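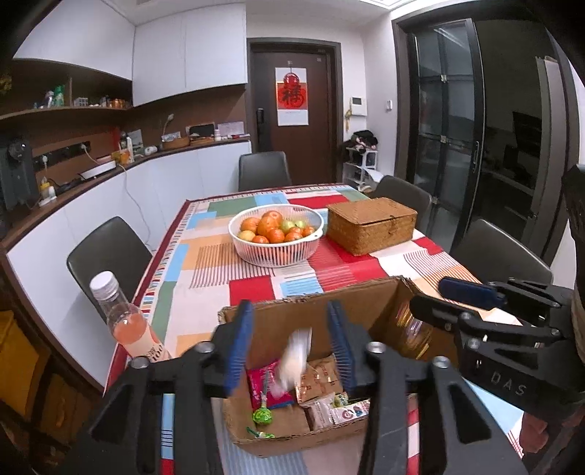 Szymon Wróbel wants his evenings back, he wrote under the beta announcement, and if the new release lets him spin a cone without its tip wandering off into the next room he will consider the matter closed. He added that he had been parenting objects to invisible helpers for so long that he'd started giving them names.

Brulitz, the small studio behind the Dumemau modelling add-on, is pleased to be able to close the matter. Dumemau 2 is out today, June 26, 2025, and its main feature is called Sticky Pivot. You choose a point on your object, you choose where it must stay, and it stays there while you rotate, scale or generally fidget with everything else. The name was picked in January after a long meeting and is the least bad of those suggested.

The old way of doing this involved a 3D cursor, an empty, two constraints and a forum thread from years ago in which the last person says "never mind, fixed it" and leaves. Dumemau 2 does it in one panel. The panel has a padlock on it. Click the padlock.
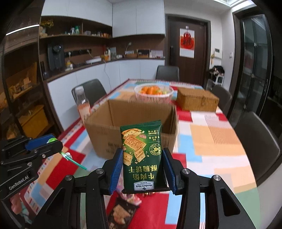

Sticky Pivot also works on flat shapes, where most of our testers first went looking for trouble. Anyone who has modelled packaging will know the feeling of turning a label round its own corner and watching it slide gently off the box. Take a green snack packet with a stack of square, seed-sprinkled crackers printed on the front and big yellow lettering beside them: the artwork has to turn with the packet, upside down if need be, and the lettering mustn't drift into the crackers on the way. In Dumemau 2 you pin one corner of the artwork to the mesh, rotate the lot and go and put the kettle on.

"We had 300 requests for this and I answered the first 49 by explaining why it couldn't be done," said Hubert Zawadzka of Brulitz. "I'd like to thank those people for their patience and ask them to delete the emails."

The release also brings snapping to face centres in object mode, a numeric field that remembers what you typed into it, and a fix for ticket 2551, in which mirrored objects saved themselves facing the wrong way. Users who had come to depend on ticket 2551 can turn it back on in the preferences, under Legacy.

Dumemau 2 is a free update for anyone who owns the first version. New licences are sold through Jakubowski, our reseller, and the manual has been rewritten by Sendanska, who asked us to mention that it now has an index. Old project files open as before. Please back them up anyway.

Press enquiries should go to the Brulitz office, where the phone is answered in the mornings.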